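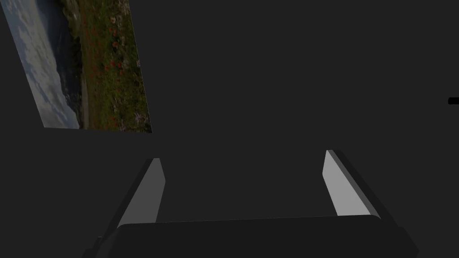

Asking for help is something most students say they would do, and many of them put it off. My project looked at how long first-year students wait before they go to another person with a problem, and who that person is. I got the idea in my own first year, when I failed a chemistry midterm and told my roommate before I told my parents. The questionnaire opened with a warm-up page, where students wrote a few lines about a place they go when they want to be left alone. A landscape like the one in the photograph, with a cloudy sky and a dark hillside, is close to what several of them wrote. The rest named their car, the library or their bed.

How the data was collected

The questionnaire went out to first-year students in the Onetti and Enriquez residence halls in September. I got 1143 answers. Each student was asked to think of one problem from the past year and say what kind it was (money, classes, family, health or friends), how many days they waited and who they talked to first. I then held 9 interviews, all with students who had ticked the box saying they were willing.
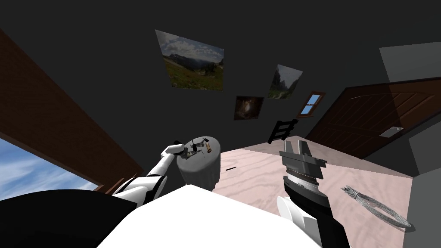 Source: Ilgın Kurtuluş / Prurent

Results

Friends came first for almost every kind of problem. Family came first only for money. Very few students went to an advisor or a counselor before they had talked to somebody their own age, and the ones who did had mostly been sent by a teacher.

The waiting time depended on the kind of problem. Students with class problems waited until a grade came back. Students with money problems waited longest, and in the interviews they used the word "embarrassed" more than any other group. One said she ate at her cousin's apartment for three weeks and told him she liked his cooking.

I also asked whether anyone had ever turned them down. Two of the students I interviewed said yes. Both of them had stopped asking for a while afterward – one for a whole semester – and both started again with a relative.

Problems with the method

The question about days was badly written. Some students counted from when the problem began and others from when they noticed it. I left those answers in but did not work out an average. The Besumance scale for social support was in my first plan and I dropped it, as it made the form too long.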